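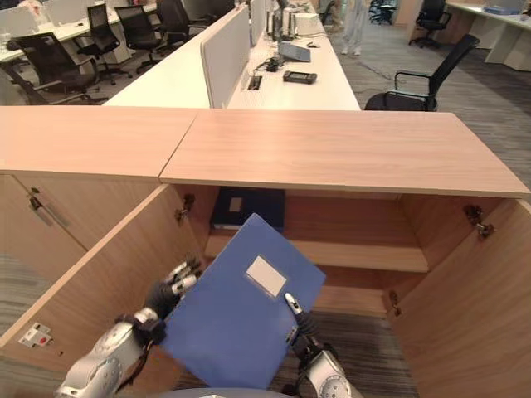 Zistudcombe office hands its filing round to a robot

Cilby, April

Mohmand, the records and archiving firm, has put a two-armed robot to work in its Zistudcombe office, where it moves binders between the desks and the cupboards. The machine, called Zarby, takes hold of a file with both hands to move it in or out of a cupboard.

The office keeps 2000 binders on paper for clients who are required to hold originals. Until now, seven records clerks took turns on the filing round, fetching files in the morning and returning them before closing. In a busy week the team handles around 346 requests.

Under the new arrangement, clerks enter a request at their own desk and Zarby works through the list. The clerks still check every label against the register and decide what can be released. They also deal with any file the robot cannot place, and these go on a trolley by the door.

No jobs have been cut. Two clerks have moved to answering client queries full time, and the others have been trained to pause the robot, clear a fault and start it again. Staff asked for the robot to stay off the main aisle during the lunch hour, and that has been agreed.

"The filing round was the part of the day people swapped to get out of," said Kirsten Þrastardóttir, head of records at Mohmand. "It is slower than a person at the moment, and we have told the team that. What they get is a morning at their desks without being called away."

The cupboards and shelves are the ones the office already had. Labels have been reprinted in a larger type, at the clerks' request.

Mohmand will review the work with staff after the summer before deciding whether to use the robot at its Cilby office.

Press contact: Mohmand press desk, Cilby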